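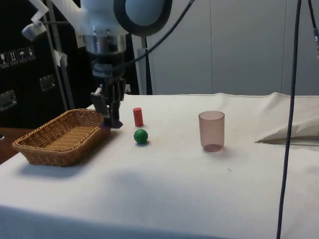
Greifer, Weidenkorb, roter Zylinder, grüne Kugel: Arbeitsplatz der Planungssoftware Plulley in Limdale.

Plulley darf jetzt auch mal nichts tun

Limdale, 16.01.2022. Die Entwicklergruppe hinter der Planungssoftware Plulley hat eine neue Version freigegeben, deren wichtigste Neuerung im Zögern besteht. Der Planer, der einem Roboterarm vorgibt, welchen Gegenstand er als nächsten greift und auf welchem Weg, rechnet künftig mit der Möglichkeit, dass er sich irrt. Bei Menschen dauert diese Entwicklung bekanntlich länger als ein Release.

Bisher lief es so: Die Wahrnehmung meldete ein Objekt samt Position, der Planer glaubte ihr aufs Wort, und der Arm fuhr los. Stimmte die Position, war alles gut. Stimmte sie nicht, schloss der Greifer mit großer Überzeugung um Luft. »Die alte Version war nie unsicher, sie lag nur manchmal daneben«, sagt Noémi Bodnár, die den Planer betreut. In der neuen Fassung liefert die Wahrnehmung zu jedem Objekt eine Schätzung ihres eigenen Fehlers mit. Ist der zu groß, fordert der Planer eine zweite Aufnahme an, bevor er eine Bahn berechnet.

Besonders schwer tut sich das System mit durchsichtigen Dingen. Ein getönter Plastikbecher, durch den das Tischtuch schimmert, ist für die Tiefenschätzung eine Zumutung: Mal steht er da, mal steht nur sein Rand da, mal gibt es nach Ansicht der Software bloß eine etwas dunklere Stelle im Stoff. Yee-man Hung, zuständig für die Wahrnehmung, hat deshalb ein eigenes Modul namens Mok geschrieben, das solche Objekte anhand ihrer Umrisse verfolgt und die Tiefenwerte im Zweifel ignoriert. Der Becher, heißt es in den Versionshinweisen, werde nun »überwiegend als Becher behandelt«.

Ebenfalls neu ist die Behandlung enger Nachbarschaften. Stehen zwei kleine Teile dicht beieinander, etwa ein Zylinder und eine Kugel, plant Plulley die Anfahrt so, dass die Finger möglichst wenig Platz auf der Seite des Nachbarn beanspruchen. Kugeln genießen dabei Vorrang in der Sorgfalt. Wer einmal unter einem Labortisch nach einer gesucht hat, wird das nachvollziehen können.

Getestet wurde mit 200 Aufgaben, jede in 5 zufälligen Anordnungen. Zahlen zur Erfolgsquote will die Gruppe erst im Juli nennen, zusammen mit einem ausführlichen Bericht. Bekannt ist immerhin die Zeitgrenze: Nach 90 Sekunden Bedenkzeit bricht der Planer ab und schreibt eine Begründung ins Protokoll. In der ersten Testfassung fehlte diese Grenze. Chi-keung Kan, der die Steuerung programmiert, erinnert sich an einen Lauf, der über die Mittagspause ging und mit der Meldung endete, es lägen keine neuen Erkenntnisse vor.

Für Anwender ändert sich beim Umstieg wenig, sofern sie ihre Konfiguration gepflegt haben, also für einige doch recht viel. Alte Aufgabenbeschreibungen lassen sich weiter laden; sieben Parameter haben neue Namen bekommen, von denen vier verständlicher sind als zuvor. Das Umstellungsskript erledigt den Rest und fragt vor jedem Überschreiben nach. Auch vor jedem überflüssigen.

Als erster auswärtiger Nutzer will die Firma Promham die Version in ihrer Sortieranlage erproben. Projektleiterin Nayara Seixas gibt sich vorsichtig erfreut. Einen Roboter, der nachfragt, habe man sich immer gewünscht, sagt sie, man müsse nur noch klären, wer ihm antwortet.

Suchbegriff eingeben Suchen

Kontakt | © 2022 Redaktion Limdale | Nach oben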